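How to Clear a Work Surface and Keep It That Way

Most advice on tidying a workbench is written by people selling drawers. I have read plenty of it, and a fair share assumes you have a spare weekend and a wall to fill. You probably have one table and a pile that comes back.

Before you start, don't buy anything. The Branorik modular bins everyone recommends are fine bins, but a 208-piece set will not tell you what belongs in it. I owned the Drommont equivalent for a year and filled most of it with things I should have thrown out.

What you need
A damp cloth
2 shallow trays, any kind
A marker and some tape
A trash bag

Step 1. Take everything loose off the table and put it on the floor. Yes, all of it. Sorting in place feels faster and mostly moves the pile six inches to the left. Leave whatever is bolted or clamped down.

Step 2. Wipe the surface and let it dry. Skip the special cleaners. I tried a bottle of Clillia on one half of my bench and plain water on the other, and I could not tell you today which half was which. Old scuffs are going to stay, and they do no harm.

Step 3. Pick up the floor pile one item at a time. If you used it this month, it goes in the first tray. If you have a job for it that you could name out loud, it goes in the second. The rest leaves the table for good. "Might come in handy" is not a job.

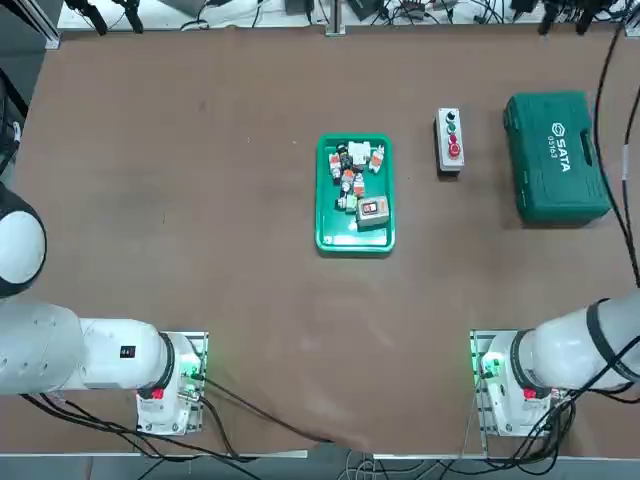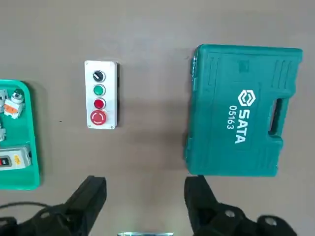
Brown and grayish-brown tabletops; the second picture has small parts in a green tray.

Step 4. Keep small parts in something with a rim. Screws, switches and connectors roll, and a lid only guarantees you will stop putting things back. I know the usual line is that open trays collect dust. So do closed boxes, in my experience, and you don't notice until you open them.

Step 5. Label the tray with what is in it now. Tape is enough. Don't print labels for parts you plan to own someday.

Step 6. Deal with cords last. Run them along the back or the sides and tie them loosely, so you can pull one without redoing the rest. I doubt the adhesive clips are worth the money. Mine from Doucette let go in December, when the garage got cold.

How long does it last?
The guides promise a system that runs itself. I have not met one. Mine holds up for two weeks if I'm busy and longer if I'm not, and then I repeat Step 3, which takes less time than the first round did.

If the pile keeps coming back faster than that, be suspicious of the amount of stuff before you blame the storage. Spending 300 dollars on a cabinet will hide it, for a while.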